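Unit 6: Reporting from places of conflict

Notes for the second half of the term. Please read them before the seminar.

When a clash happens in a town or at a checkpoint, the first report is nearly always short. It gives the place, the number of hurt persons and one source. In our Bulholm material there are 338 such reports, and most of them have fewer than five sentences. The student should learn to ask what is missing.

1. Who is speaking? "Witnesses said" can mean one person or twenty. The Pathirana handbook advises to write the number when it is known, and to say clearly when it is unknown.

2. Which verb? Compare "was wounded", "was shot" and "got injured". The passive form hides the actor. Sometimes this is correct, when the actor is not yet established.

3. Which figures? In the Clovier march one agency wrote 1,000 participants and another wrote 2,083. The second number looks more exact, but its source was never given. Exact is not the same as reliable.

4. What was changed later? Compare the morning version with the evening version. Corrections are often made without a note.

Homework: choose two reports on the same event from the Velteck reader, and mark every statement that has no source. Bring the marked copies on paper. One page of comment is enough, handwriting is accepted.

The session on photo captions is moved to August.
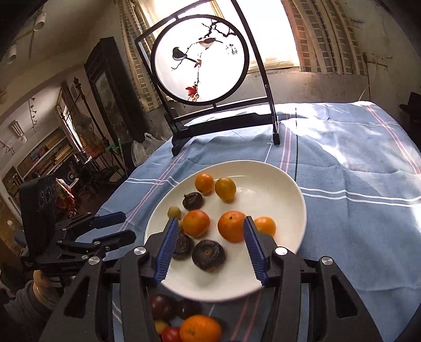
Fig. 1. Plate with fresh and dried fruit.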